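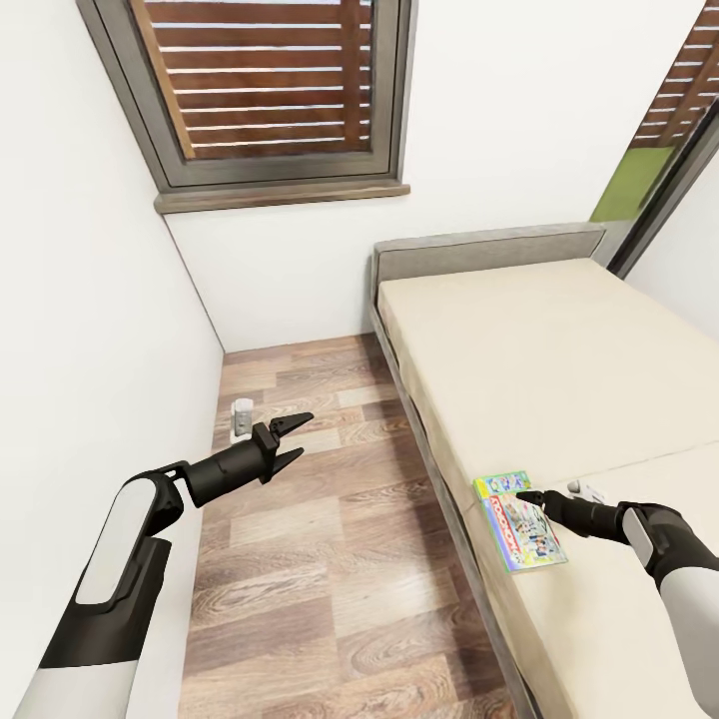
Week 3 — Sleep and memory (D. Ahuja)

Recap: short-term store small, leaks fast. Long-term needs consolidation. Most of that happens overnight.

Slow-wave sleep — facts, word lists. REM — less clear, see Mota handout. Naps help too but effect is smaller. Dont write "sleep makes you remember", too vague for the exam.

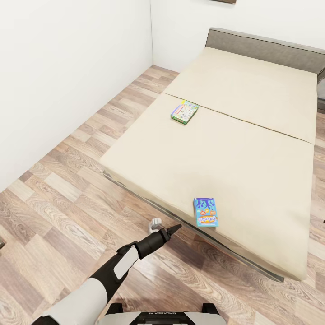 Interference next. New learning right before bed competes with the old. So a quiet last hour matters — a card game left out on the matress is still a late game. Read pp. 3 to 9 befoer seminar.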